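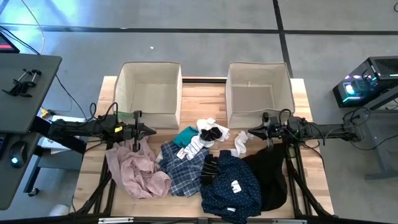
Speaker notes, Cillthorpe evening session, November

Slide 1. Say the title, then say I don't believe most of it. "Sort your laundry in ten minutes." Whose laundry? Ask for hands: who has two bins at home? Who still knows which is which?

Slide 2. The claim. Two open fabric bins, one pile, everything gets a home. Lanying Deng will want to defend this, let her. My trouble is with the pile. Shirts are easy. Plaid one, dotted one, done. Socks are where it falls apart, and the guides skip socks.

Slide 3. The sheer stuff. Anything thin and patterned gets balled up with the rest and comes out creased. The guides say "fold gently." Fine, but into a deep soft bin, under a shirt? Pause here.

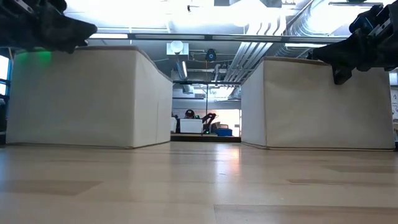
Slide 4. Bin shape. Big soft sides look neat when the bin is empty. I'd like to see them after 40 loads. Ľudovít Šimek swears by his and he may be right, but he lives alone. A trimmed edge is nice to look at — it won't tell you where the black socks went.

Slide 5. The Ollora method, 17 steps. Read out three, slowly. Don't do the voice. Siham Nimri tried it and gave up at step six, ask her to say why if she's here.

Slide 6. What I do. Socks first, paired on the table before anything goes in a bin. Then shirts. Leave thin things for last and lay them on top. I have no proof this is faster.

Questions. If someone brings up lids, keep it short — Yanling has the room after us.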